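Stelivo Folding Bottle Sorter

I've had the Stelivo in my garage since December and I'm still a little in love with it! It's a folding stand with 2 bag compartments (I use one for plastic bottles, the other for cans) and it tucks flat behind the door when my in-laws come over on Friday.

Each side takes up to 178 bottles if you squash them a bit, and the bags lift straight out, so no more tipping the whole thing over on the driveway like my old Cletik bin.

Caps on or off? Check with your local recycling place, mine wants them on.

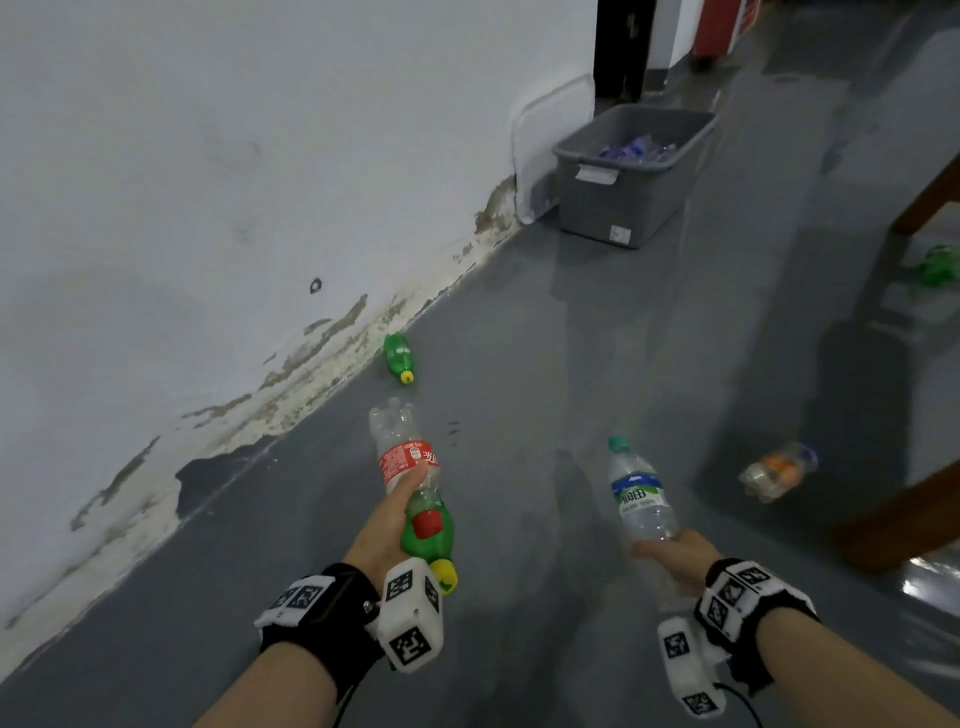
The bags themselves are tough, and I rinse mine with the garden hose every couple of weeks. Spare ones come in a roll and fit the older Zekano stand too, which made my neighbor very happy.

Color: dark green or sand. Assembly: five minutes, no tools.

Questions? Write to me, Darcy Stubbs, through the shop form.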